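Flenesberg ware

Flenesberg ware is a type of low-fired brown earthenware made in the town of Flenesberg and, later, in the neighboring settlement of Henon. It is known for a smooth, unglazed outer face and for the even color of its clay, which ranges from pale tan to deep brown depending on the firing. Most pieces are kitchen and storage vessels. Flat goods, including tiles and baking slabs, make up a smaller share of the output.

Clay

The clay comes from shallow beds along the Mapplebeck, a slow stream that runs east of the town. It is rich in iron and contains little natural sand. Diggers usually took it out in December, when the fields above the beds were not in use, and left it in open heaps until spring. Frost broke up the larger lumps and made the clay easier to wash.

Washing was done in two linked pits. Coarse matter settled in the first, and the fine clay was carried over with the water into the second. After the water was drained off, the clay was cut into blocks, stacked under cover and kneaded by foot. Potters at Henon added ground shards from broken vessels to reduce shrinkage. Those at Flenesberg generally did not, and their wares show more warping in the larger sizes.

Forming and finishing

Round vessels were thrown on a kick wheel. Tiles and slabs were pressed into shallow forms and scraped level with a straight board. Once the clay had stiffened, the outer face was wiped with a thin slip of the same clay and rubbed with a smooth stone. The rubbing closed the surface and reduced seepage, although the body remained porous.
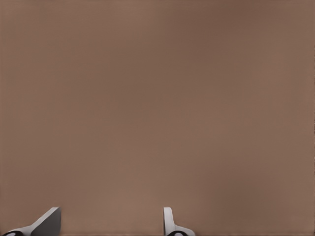

Color was controlled mainly by the air supply to the kiln. An open draft gave reddish tones, while a partly closed one gave browns and grays. The kilns were of the updraft type, with a single firebox and a perforated floor, and reached a peak temperature of around 900 degrees Celsius. Stacking also affected the result — pieces set close together often came out with darker areas where the air had not moved freely. Buyers did not treat these as faults.

Decoration is rare. Some storage jars carry five short strokes below the rim, which Lorraine Tindall has read as a mark of capacity. Declan Bramwell disputes this on the grounds that marked jars vary widely in volume, and prefers to see the strokes as the sign of a single workshop.

Trade and decline

The ware was sold chiefly at the Dravley fair, held each year on 25th June. Carriers packed the pots in straw and bought most of the stock outright, so few potters dealt with distant buyers themselves. Demand fell as cheap glazed pottery and enameled metal pans became common. The Flenesberg kilns closed first. Those at Henon continued for a time with drainpipe and roof tile, and the last of them was later converted to a lime store.

See also: Earthenware; Slip (ceramics); Updraft kiln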